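Home Projects House Workshop About

The desk by the stairs: placement, storage and cable routing

The curved desk has been in the hall for two weeks now, and the arrangement has settled enough to write down. I am recording it mostly for my own use, as the last time I rearranged a room I kept no notes and had to measure everything again.

The constraint was the staircase. It comes down along one side of the space, dark treads with white-painted edges, and the newel post and handrail stand out into the floor on the side where people walk. Anything put opposite has to leave a clear path to the bottom step. A rectangular desk met that requirement on paper and failed it in use, because one corner sat at hip height on the line everyone takes when they turn off the stairs. I put up with that desk for most of a year.

The replacement is white with a rounded, sweeping edge. It is larger than the old one by surface area. The curve gives back the part of the floor that the corner used to occupy, and the walking line now follows the edge of the desk. I taped the outline on the floor before ordering and left the tape down from Saturday until the middle of the week. The only change I made was to rotate the outline slightly so that the deepest part of the top ended up away from the stairs.

Storage is a white cylindrical drawer unit that stands under the desk. I was skeptical of a cylinder. A round unit under a desk wastes some space at the sides, and drawers in a round body hold less than the diameter suggests. The argument for it was clearance. With a square pedestal there is one correct orientation and three that catch a knee. The cylinder can be turned until the small round knobs face whoever is sitting down, and it can be pushed back without lining anything up. 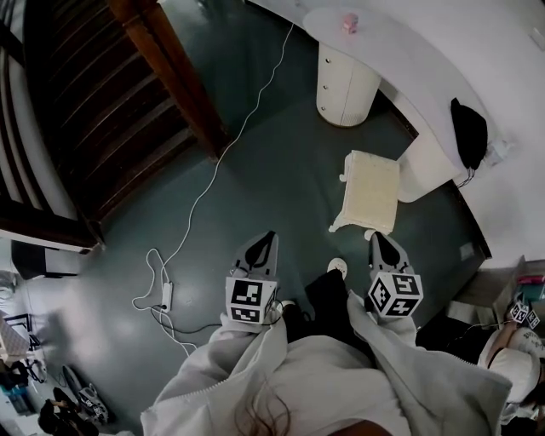

Drawer allocation, top to bottom: pens, tape and scissors; chargers and adapters; paper; then a drawer I have deliberately left unassigned. An unassigned drawer fills up at a predictable rate and has to be emptied about once a month. I prefer that to having the same items spread over the desktop.

The desktop is where the system is weakest. The desk is the first flat surface after the stairs, so bags are put on it. I tried a hook and it was ignored. The current rule is that a bag may stay on the desk overnight and must be gone by 9 a.m. Compliance is fair. Small objects are harder to regulate, and I have stopped trying.

Cables took the most time. I wanted no cable crossing the floor between the desk and the stairs, under any circumstances, including temporary charging. The power strip is fixed to the underside of the top, toward the wall, with two screws. Fixed leads run along the back edge in adhesive clips. The first clips were Cekden, the small size, and they let go when the August heat came in. I moved to the wider version and wiped the surface with alcohol before applying them, and none have dropped since. Loose charging leads remain an unsolved problem, as they arrive with the bags and leave with the bags.

Trevor Penner asked in an email whether I would move the white furniture on the stair side as well, to open the floor up completely. I considered it. It is out of the walking line where it stands, and moving it would mean finding another place for what it holds, so it stays.

Remaining items:

- Felt pads under the drawer unit. It marks the floor slightly if dragged.
- A second coat on the stair edges, which are scuffed at the lower end.
- A lamp. The Nisero clamp I already own does not grip a curved edge properly, and I would rather not drill the top.

I will measure the lamp position after dark, with the hall light off, before buying anything.

Filed under: House, Furniture, Cables

Contact | Copyright Cluddale Notes | Back to top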